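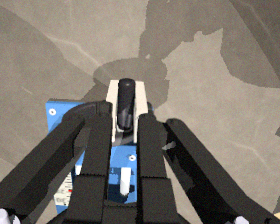
Wrist camera view in the simulator, gripper closed around the black handle

Search the forum Search Advanced search

Grasp check passes in sim but planner still treats the handle as an obstacle

Senad Shehu
September 2023

I'm running a simulated pick with a two-finger gripper. The target is a black handle above a blue unit. The gripper closes, the pads sit either side of the handle, and my grasp check returns true. Then I ask for a straight lift and the planner rejects it with "start state in collision". The log lists 86 contact pairs, most of them pad against handle, plus a few between the fingers and the blue unit.

I'm using Nakura for planning and the stock gripper model. The handle and the unit are separate meshes in the scene file. I have tried padding set to zero and it makes no difference. If I switch off collision checking for the whole arm the lift plans fine, but I don't want to leave it like that.

Is there a proper way to tell the planner that the handle is being held?

wenden_user59

Had the same. I made the handle mesh smaller and it went away. Might be worth a try.

Lucian Grecu

You need to attach the handle to the gripper in the planning scene. Closing the fingers only changes the joint values. As far as the planner knows, the handle is still a fixed object and the pads are touching it.

After the grasp check returns true:

1. Remove the handle from the list of world objects.
2. Attach it to the tool link, using its pose at that moment.
3. Add both pads and both fingers to its allowed touch links.
4. Plan the lift.

Do the removal and the attach in one scene update. If you send them separately, the planner can pick up the scene between the two.

The finger contacts with the blue unit are a different matter and attaching won't clear them. Don't add the unit to the touch links. Back the grasp pose off along the approach axis by 10 mm and check the log again. If the handle is meant to stay joined to the unit, a straight lift is the wrong motion and you want a constrained path instead.

I wouldn't shrink the mesh. The contact forces in the sim will change too if both use the same file.

This site uses cookies to remember your login. Accept Manage settings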